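**Proltusen** is a simulation kit for people who teach two-handed robots to do household jobs. It is made by Karagiannis, a small software firm based in Skunirville, and it gives its users a set of ready-made kitchens, a pair of robot arms to work in them, and the tools needed to set up a task, run it and keep a record of how it went. It is sold by yearly licence, with a cheaper one for schools and colleges.

## Background

The kit grew out of an earlier and much plainer program called Eltura, which had only a bare table and a few coloured blocks. Yamuna Fernandes, who led the work on both, felt that blocks had taught her customers' robots very little about real homes, and she spent a good while persuading her colleagues that worktops, drawers and groceries were worth the trouble of modelling properly. The first version of Proltusen came out in September, and the current one, version 2, followed on Thursday, December 14, 2023.

## Contents

A licence covers 50 kitchen layouts and 266 loose objects, from fruit and drinks cans to small appliances and pot plants. Worktops can be given different stone or wood finishes, and drawers and doors move on their own joints, so a hand has to take hold of a handle and pull it much as a person would.
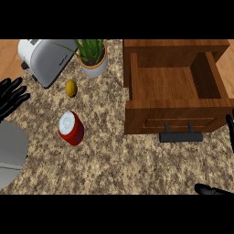 Each task starts from a short written instruction, such as putting a piece of fruit away in a drawer, and the kit can shuffle the objects and the lighting between one run and the next (a feature that teachers seem especially fond of, as it saves a great deal of fiddling). Up to 100 runs can be queued at once and left to get on with things overnight. The arms may be steered by a person wearing a headset, or handed over to whatever program the customer is testing.

## Reception

Users have been kind about the variety of the kitchens and the patient, friendly manual, which Fernandes wrote herself. Grumbles have mostly been about soft things: cloths and sponges are missing altogether, and liquids can't be poured. Some smaller labs have also found the full licence dear, although the school rate is generally thought to be fair. Karagiannis has said that cloth is being worked on for a later version, but it hasn't given a date.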